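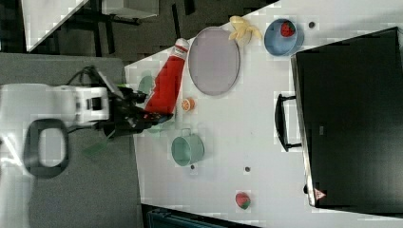
Fruit grows in handy shapes. An orange is packed in segments, like little bags of juice. Cut one across and the segments make a wheel, and even a toy orange slice shows them. A banana comes in its own wrapper - the peel.

Kitchen tools have shapes for a reason too. A colander has holes to let water out.

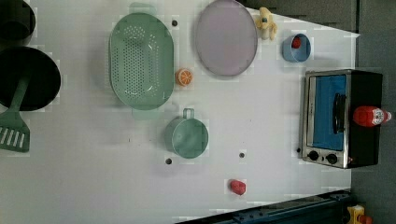 A plate is flat, so food is easy to reach. A squeeze bottle is narrow at the top, so sauce comes out slowly.

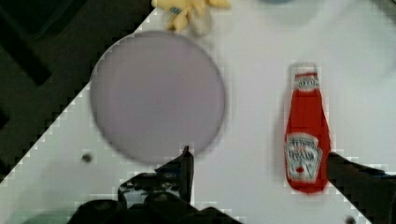 A plate and a red ketchup bottle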